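Home Products Benchmarks Docs Pricing Contact Sign in

4. Using the Testus package

The package under review is Testus, sold by Tunel as a ready-made simulation kit for pick-and-place work. You get a room generator, a set of simple objects, one gripper model with a camera view fixed to it, and a scripted policy called Kairys that is meant as a baseline. The paid tier adds hosted runs through a service named Hotside. We used the paid tier for all of this, license bought by the lab at the normal price.

4.1 Setup

Install took an afternoon. The docs skip a step (the asset path has to be set by hand before first launch, otherwise you get an error about a missing mesh which has nothing to do with it). After that no trouble. We ran 780 episodes in total, 500 of them on Hotside and the rest on our own desktop machine. Same seed list format on both. Camera resolution left at default, lighting left at default.

Object placement is random within limits set in a config file. The limits are loose. Boxes can end up very near the walls or very near each other, and the kit will not warn you. We left it that way on purpose for the first pass — a buyer would do the same.

4.2 What the gripper view shows

The camera view is the only input Kairys gets, so its quality matters more than the rest of the kit. Three views are given in Figure 2. The fingers stay in view when the jaws are wide open, which helps for lining up, but the gripper body takes a good part of the lower image and hides whatever is behind it. Close up the objects are flat color with soft shading and very little else to go on.
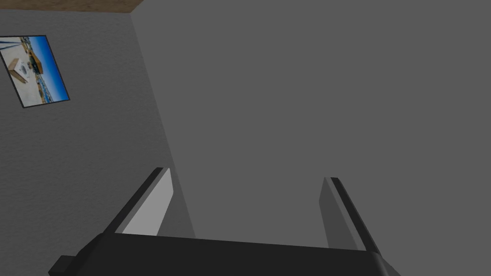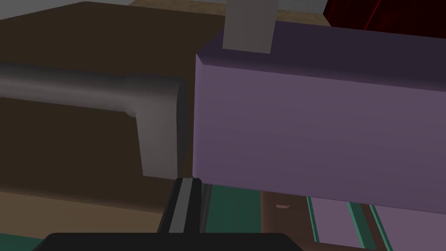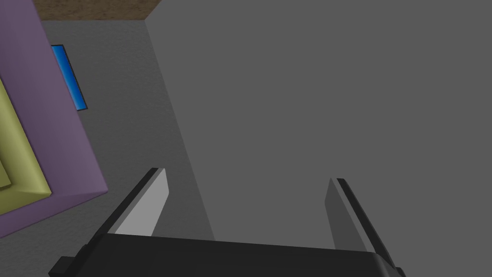
Figure 2. Simulated gripper views from Testus. Top: open jaws, facing a plain wall. Middle: one finger close to a purple block and a gray handle. Bottom: open jaws in front of a large gray box.

The top view is hard for any policy that works from texture. The back wall has none, the framed picture on the side wall is far off to the left, and between the fingers there is only gray. Depth from a single view like this is a guess. The bottom view has a related problem, gray box against a gray surface, and the shaded pad of the right finger is close in tone to the box as well. A person can sort it out from the lighter side edge. Kairys often could not, by our logs.

The middle view is the crowded case. Very narrow gap between handle and block, with the fingertip just under it. We would of liked a contact readout here but the kit keeps contacts in a separate log, written after the episode ends. Normunds Ķēniņš wrote a small script to merge the two by timestamp, it is in the appendix.

4.3 Results

Kairys finished 61 percent of the desktop episodes. The Hotside number was lower and we do not fully trust it, because a batch started on Sunday was restarted by the service part way in and the log does not say which episodes were repeated. Support answered the next morning and refunded the batch. They did not say what happend.

Most failures fell into two groups. First, the approach stops short, jaws open, and the episode times out. Second, a finger meets a neighbor object before the target. Changing the minimum spacing in the config cut the second kind by a lot and left the first alone. Adding a textured wall (own asset, not supplied) seemed to help with the first, but we only tried it on a handful of seeds and give no number.

4.4 Cost and support

Hotside bills by the minute including load time. For short episodes this is a poor deal, load time was often longer than the run itself. Batching fixes it mostly. Ojārs Vasiliauskas tested the export tool and found joint angles come out in degrees while the docs say radians; reported in April, still open at time of writing.

For teaching or for early policy checks we would buy the desktop tier again. The hosted tier needs better logs first. Transfer to a real arm was not tested and the settings used for each batch are listed in Section 6.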